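Dromach adds drawstring denim to its children's line

October. Dromach today announced a pull-on denim pant with an elasticated, gathered waistband and a flat white drawstring. The pant joins the company's children's range and replaces the button-fly model in all 181 stores that carry it.

The drawstring is a woven tape threaded through the waistband casing and anchored at the center back seam. Both ends exit at the front and tie over the gathers. Dromach tested the closure on 378 sample garments before approving the pattern for production.

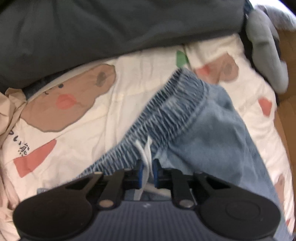 Fabric and care

The denim is supplied by Karnov in an indigo blue and is pre-shrunk before cutting. Dromach recommends the following before laundering: turn the pants inside out, tie the drawstring in a single bow, and wash cold with like colors. Tumble dry on low or lay flat. Do not iron over the elastic.

Availability

The pants ship in 5 sizes. An initial run of 1,102 pairs is in stock at the Dedex warehouse, and store deliveries begin this month. Replacement drawstrings will be sold separately.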